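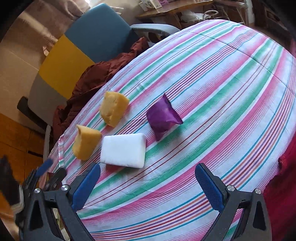 Striped tablecloth in pink and green

Udmont Striped Tablecloth

I'm so happy to have this one back in the shop! The cotton comes from Fustetti, a small mill I've bought from for almost 11 years, and it gets softer every time you wash it (mine is on its third summer). It seats six, or eight if you like your guests. Cold wash, line dry, and iron it while it's still a bit damp. Matching napkins, 18 inches square, are sold separately. I've got 22 left and the next batch lands in December, so email me if you want one set aside – Imani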